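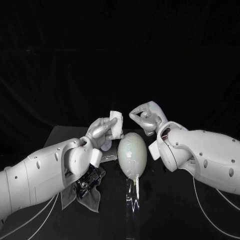

Who can take part in the Listivex street sound diary?
Anyone 18 or over who lives in the same place most nights of the month and is willing to write down what they hear outside, once in the morning and once at night, for 17 days.

Call for participants – Listivex, winter round
Run by Kulteo
Diaries start in February
Paid: $90 per finished diary

What it is

Listivex is a written record of how ordinary streets sound. Written, not recorded. You sit by a window or on the porch or stand at the curb, you listen for ten minutes, you write down what came by. Trucks, dogs, the neighbor's heat pump, a train if you have a train. Then you do it again at night. We did a summer round and a fall round and now we want winter, when the windows are shut and the leaves are down and sound travels different.

We need 44 people for this round. We take a few extra names for a waiting list in case somebody drops out in the first days, so please apply even if you think it must be full by now. We'll take this page down when it's full.

Who we're looking for

Mostly we're short on people who live on or near:
busy two-lane roads
dead ends and cul-de-sacs
farm roads, gravel roads
apartment buildings above the fourth floor
anywhere within earshot of a rail line, a school, a hospital or a grocery loading dock

We have plenty of diaries from quiet suburban blocks with big yards. You can still apply from one but you'll probably land on the waiting list. Sorry.

You don't need to be a writer. Some of the best diaries from fall were three or four words per line. "Bus. Bus. Somebody laughing. Wind." Fine with us. Spelling doesn't matter, and as you may notice from this page it doesn't matter here either.

You don't need perfect hearing. People with hearing loss, hearing aids, tinnitus, one good ear – please apply, tell us on the form if you want to, and write down what you hear the way you hear it. If you wear hearing aids pick with or without and stick to it, and note which on page one. If you want to do a set of each, write to us and we'll sort out a double diary (paid double).

Night shift people very welcome. Your "morning" is whenever you get up. Just write the real clock time at the top of the entry.

Two people in one household can both apply, but you each keep your own diary and don't compare notes until you've mailed them in. We had a couple in summer who turned in the same list twice with the same misspelling of cicada. Nice people. We paid them both but we could only use one.

What you'll do

Before you start there's one intro call, in a group, 44 minutes long, by phone or video. We go through a sample page and you ask questions. You have to be on one of these calls to be in the round, there's no way around it. Several times offered, including one at 7 a.m. and one at 9 p.m.

Then the diary itself. 17 days in a row. Two entries a day, ten minutes each. Each entry has:
the clock time you started
where you sat or stood
window open, cracked or shut, or outdoors
weather in a word or two
the list of what you heard, in order as best you can
one line at the bottom for anything else

The last line is optional. People use it for all kinds of things. Use it for what you like but remember it goes in the archive.

At the end there's a short form, one page, both sides. Takes ten minutes unless you have a lot to say.

You can miss up to 3 entries and still get the full payment. Don't fill them in from memory later. Leave it blank, write "missed" and keep going. If you know now that you're traveling in the middle of the 17 days, ask for a later start. We can start people any day through the end of the month.

Paper or screen

Paper is what we like. We mail you a booklet, a pencil and a return envelope with the postage on it. The booklet is lined, stapled, fits in a coat pocket. Keep it dry please, we had some fall ones come back that we had to read with a lamp behind them.

If you'd rather type, you can use Ekach, the diary page Kulteo runs for all its projects. Works on a phone. It saves when you hit save and only then – this has burned people. No app to download. You'll get a login after the intro call.

Not both. Pick one on the form and stay with it.

What not to do

No audio. Please don't send us recordings, even good ones. We can't store them and we don't have permission from whoever is talking in them.

No names of neighbors. No house numbers other than your own on the cover sheet. If you hear an argument through the wall write "voices" or "loud voices" and leave out what they said. Same with phone calls on the sidewalk. We read every diary before it goes in the archive and we black out anything that points to a real person, but it's a lot less work for us if it isn't in there.

Don't go somewhere you wouldn't normally go at night just to hear better. Stay in if it's icy. A shut window is data too.

Please don't look up what a sound was and go back and fix it. If you thought it was a plow and it was a garbage truck, leave plow. Add a second line if it bugs you.

Pay

$90, flat, by check or bank transfer. Sent when we get the diary and the end form. In fall a lot of checks went out late, which was our fault, and this time the payments are handled by a different desk. If you don't have your money 17 days after we confirm we got your diary, write and complain, you'll be right.

We don't pay for the intro call by itself. If you do the call and decide it's not for you, no hard feelings, tell us right away so we can call the next name.

Students, retirees, people on benefits – check whether a payment like this affects anything for you. We can't advise on that. You can also choose to turn down the payment, or take part of it. A few did. There's a box.

What happens to your diary

It gets a number. Your name stays on the cover sheet and the cover sheet is kept in a separate place. The diary goes into the Kulteo reading collection, where people can ask to see it – so far that's been a couple of planners, a high school class, people writing about noise, one composer. Parts of it may be printed in the winter booklet with only the kind of street and the region next to it. You get a copy of the booklet in the mail whether or not you're in it.

You can pull your diary any time up until the booklet goes to the printer. After that we can take it out of the collection but not out of the booklets that are already printed. You keep the payment either way.

Open evening

When the round is over there's a reading at Geagea, the old feed store on the corner lot with the green awning. Diaries read out loud, by you or by somebody else if you'd rather sit and listen. Soup, coffee, folding chairs. The heating is what it is so bring a sweater. Ramp at the side door, bathroom on the same floor. Not required, no extra pay for it but we do cover bus fare. Date comes to participants by mail.

How to apply

Fill out the form on the Listivex page of the Kulteo site, or pick up a paper form at the Geagea front counter, mornings only. We ask for:
your mailing address
a phone number or email, whichever you really answer
what kind of street you live on, in your own words
what you can hear right now while your filling this in
paper or Ekach
which intro call times work, mark all that do

The fourth one is not a test. It helps us see who's near what. One line is plenty.

No resume, no references, no samples. Please don't attach things.

We answer everybody. If it's been more than 3 weeks and you've heard nothing check your junk folder and then write again, put "winter round" in the subject line.

Took part before?

You can do it again, and we'd like you to, especialy if you still live at the same address. Same street in a different season is the most useful thing we get. Mark "returning" on the form and put your old diary number if you can find it. If you can't, we'll look it up. You still have to do the intro call, the rules on window notes have changed and there's a new box for snow.

If you moved, apply as new.

Applications open now and stay open until we have our 44. Booklets go out in the mail as soon as your intro call is done.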